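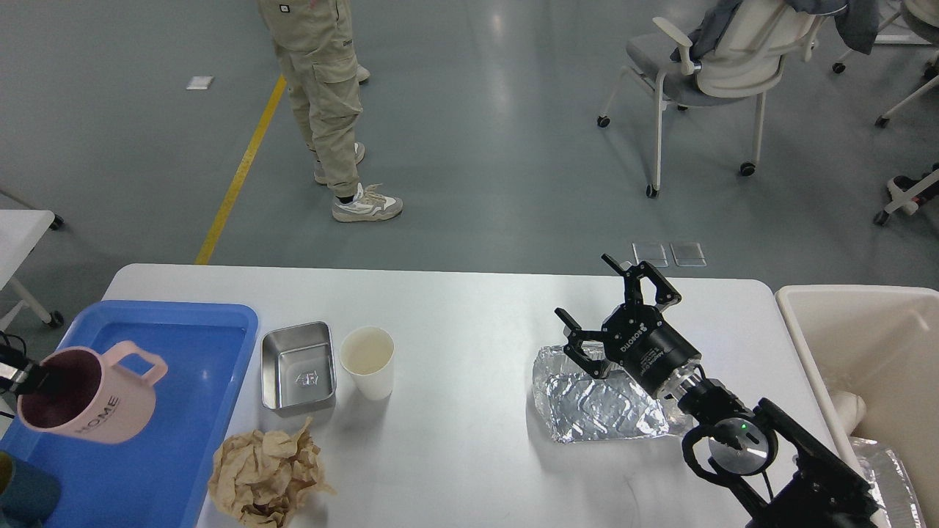 *Last changed: January, 4:40 pm*

## Cellar notebook – Villaseñor block, barrel work and the blend trial

Picking up from the previous entry, which stopped after racking. All the Villaseñor Pinot is now off its gross lees and back in barrel. The Eretton fruit is still on lees and will stay there until malo is done.

### Malo

Ran paper chromatography on the Eretton barrels in the morning. The malic spot is faint on most of them but still plain on the two against the outside wall. Those two have been slow since harvest. The wall is the coldest part of the room and I should have put the new wood there and kept these inside. I have moved the small heater to that end and set it low. No more bacteria for now. If the spot hasn't changed by the next paper, I will top up one of the two from a barrel that is finishing well and leave the other as it is, so we can compare.

No sulfur on any Eretton barrel until the paper is clean. There is tape across the bungs of the slow ones. Please leave the tape on.

The Villaseñor lot is through. It got its sulfur at racking. Free SO2 came back lower than I wanted the next morning, and I gave it a second, smaller addition after lunch. Numbers are on the barrel cards. The cards are right and the whiteboard is behind, so go by the cards.

### Topping

Topped everything in the main room. It took more wine than last month. The humidifier was off for a stretch (the float had stuck again) and the barrels drank more than they should. I cleaned the float and bent the arm back. It has run since then without trouble, but look at it when you go past, especially first thing.

Topping wine is getting low. We have one part-full keg of Villaseñor left and after that we would have to break down a barrel. Barrel 41 is the one I would give up. It has smelled of struck match since it was filled and one racking with air did not shift it. I tried a drop of copper in a glass and it cleaned up most of the way, so the fault is treatable, but the wine underneath is thin compared with its neighbors.

### Blend trial for the club release

The Clisar is our club red and goes out in spring. Last year's was too oaky for what people pay for it, and we heard that at the pickup party more than once. This year I want less new wood and a bit more of the Eretton fruit, which has the better acid.

Made 6 trial blends on the bench with a graduated cylinder, 500 ml each, and tasted them blind after they had sat an hour. Notes as written at the time:

- **A** – All Villaseñor, neutral barrels. Red cherry, soft, falls off quickly. Pleasant and short.
- **B** – Mostly Villaseñor with a fifth Eretton. Brighter. Better finish. Still a little plain on the nose.
- **C** – Same as B with a share of new oak. Vanilla comes up first and stays there. Too close to last year.
- **D** – Two parts Villaseñor to one Eretton, neutral. Best balance of the set. Some green stem at the back, which I don't mind.
- **E** – Half and half. Sharp. The Eretton isn't finished with malo, so this one can't be judged fairly yet.
- **F** – D with a small splash of the press wine. More grip, darker, a bit rough.

D was first on both sheets. F came second on mine and fourth on the other. I would like to try F again with half as much press wine, fined and unfined. Egg white is fine for the trial.

One caution about all of these. The Eretton part will soften once the malic is gone, so whatever ratio we like now will taste rounder in two months. That argues for going slightly heavier on Eretton than D. Mark the next set D1, D2 and so on and keep the old letters out of it, or the sheets will get mixed up.

Leftover from each bottle is in the small fridge, gassed and labeled. Throw it out after the second tasting.

### White

The Darkine Riesling is in tank and cold. It has been at temperature long enough that I expected more crystals on the wall than I saw through the manway. I seeded it with cream of tartar and stirred for half an hour, then again before closing up. The conductivity reading dropped after the first stir and barely moved after the second. I'd call it nearly stable, and will pull a sample for the freezer test to be sure.

Taste is good. Lime, some green apple, a little sulfur on top that should blow off. The sugar is where we stopped it. I was worried about that tank taking off again when the glycol went down over the holiday, but the reading has been flat on every check.

It needs a sterile filter before bottling because of that sugar. We have one set of cartridges in date. The other box expired and I have put it by the door so it doesn't get used. Integrity test before and after, both written down this time.

### Equipment

- The small pump leaks at the shaft seal. Slow drip, only under load. Fine for water and rinsing. Don't use it for wine until the seal is changed.
- The barrel washer head sticks on the long lance. Took it apart, found grit in it, flushed it, works.
- New gaskets for the 2 inch clamps are in the second drawer. The old ones were going hard and I threw them out.
- The pH meter took a long time to settle in the 7 buffer. The probe is near the end. I ordered another. Until it comes, calibrate each time and not once a day.
- The thief from the lab bench has a chip at the tip. I filed it smooth, but use the other one in barrels.

### Next

Paper on the Eretton again, slow barrels first. Second blend set with D1 through D4. Freezer test on the Riesling – sample is drawn and labeled, top shelf. Copper trial on 41 at three rates before deciding whether it becomes topping wine. Bring the whiteboard up to date from the cards. Labels for the Clisar have to go to the printer before the blend is final, so the alcohol figure needs to be settled early, from the D proportions, with a proper lab number for each part.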